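Robotic mowers on shared grounds: your questions answered

Last updated: Nov 11, 2019

These answers are for anyone who runs, supervises or lives near the robotic mowers used on the open spaces at Drakurthorpe, Osetti and Emton. They explain the site rules in everyday words. If an answer here differs from the maker's manual for your mower, follow the stricter of the two.

Who is allowed to start a mower?

Only a named operator. To be named, you must have read the manual, walked the site with an existing operator and carried out 3 supervised runs. The list of operators is kept by Qiuyue Ye. Your name comes off the list if you have not run a mower in the past season, and you will need to do one supervised run to go back on.

Does someone have to be there while it works?

Yes, on any grass the public can walk on. The operator must be able to see the mower and reach it on foot without crossing a road. Watching through a phone does not count. On the fenced paddock at Emton the mower may run without an operator present, provided the gate is locked and the sign is up.

What hours can they run?

Daylight only. We do not run at dusk or overnight, even though the mowers can. Hedgehogs and other small animals are out after dark and do not always move away from a machine. Operators should stop while there is still enough light to see the far boundary clearly.

What has to be checked before a run?

Walk the whole area first. Pick up litter, fallen branches, dog toys, stones and anything else a blade could throw. If you see something on the grass and can't tell what it is from where you are standing, go over and look.

Then check the mower itself. Press the stop button and make sure the blades and wheels will not start. Lift the front and make sure the lift sensor has tripped. Look at the blades with the battery isolated and gloves on. Wipe the sensors and any camera cover with a soft cloth. Write all of this in the log before you start, with your initials.

How is the boundary set?

Osetti uses a buried wire. The other two sites use a mapped boundary. In both cases the boundary must be driven at slow speed with the blades off in March, before the first cut, and again after any digging, planting or change to paths. Keep a gap of 100 cm from ponds, steps and drops. Do not redraw a boundary during a run.

What if a person or a dog comes onto the grass?

Stop the mower and wait. You do not have to ask anyone to leave, and we would prefer that you didn't. Start again when the area is clear. Children must never be allowed to ride on a mower or chase it.

Can we rely on the obstacle sensors?

No. Treat them as a back-up to the walk and to your own eyes. Low objects can be missed, and long or uneven growth can be read as an obstacle when there is nothing there. A mower that keeps stopping in the same place should be reported so that the map can be looked at. 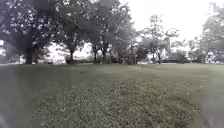 Clover and low weeds are left alone unless the site plan says otherwise. Where the ground cover changes from short turf to something rougher, lower the speed and raise the cutting height. The same goes for the ground beneath trees, where roots may sit close to the surface and a mapped mower may lose its position signal.

What do I do after an accident or a near miss?

Press stop, isolate the battery and leave the mower where it is if it is safe to do so. Get help for anyone who is hurt. Report it within 24 hours, including near misses where no harm was done. The mower stays out of use until an operator who was not involved has checked it over.

Where are batteries charged and kept?

In the ventilated store at each site, on the charger supplied with the mower. Do not charge a battery that is swollen, cracked or has been in standing water. Put it in the metal bin outside and tell Issahaku, our service firm, who will collect it.

How long are the logs kept?

Until the mower is sold or scrapped. Residents can ask to see the log for their own site by writing to the Drakurthorpe office.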